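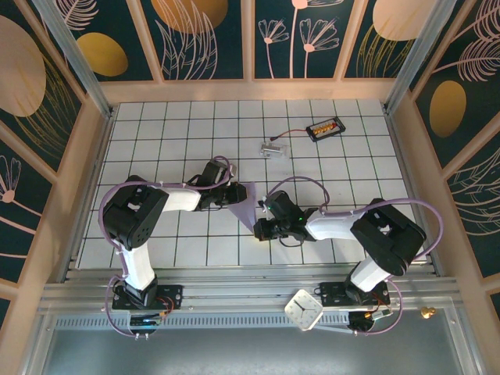

Depuis que nous avons emménagé à Flenden, je me suis remise à faire du pain, et je crois bien que je n'arrêterai plus. Il faut dire que la boulangerie la plus proche est à Restcombe, à 8 kilomètres, et qu'en mars, avec la pluie et le vent de face, on y réfléchit à deux fois avant de sortir le vélo !

Mon levain en est à sa troisième vie. Le premier est mort pendant les vacances (oublié au fond du frigo, le pauvre), le deuxième a tourné au rose et je l'ai jeté sans regret. Celui-ci, je l'ai démarré avec de la farine de seigle du moulin de Lepik, un peu grise, qui sent la noisette dès qu'on ouvre le sachet, et il double tranquillement entre le petit déjeuner et midi.

Pour la pâte, je mets moins d'eau qu'avant. J'avais lu partout qu'il fallait hydrater, hydrater encore, et je me retrouvais avec des galettes — délicieuses, je ne dis pas, mais des galettes quand même. Maintenant je pétris 2 minutes, je laisse reposer, je replie la pâte quand j'y pense en passant dans la cuisine, et puis au frais jusqu'au lendemain.

La cuisson se fait en cocotte, couvercle fermé d'abord. Si quelqu'un parmi vous a essayé le mélange seigle et petit épeautre, dites-moi dans quelles proportions, il m'en reste un demi-sac.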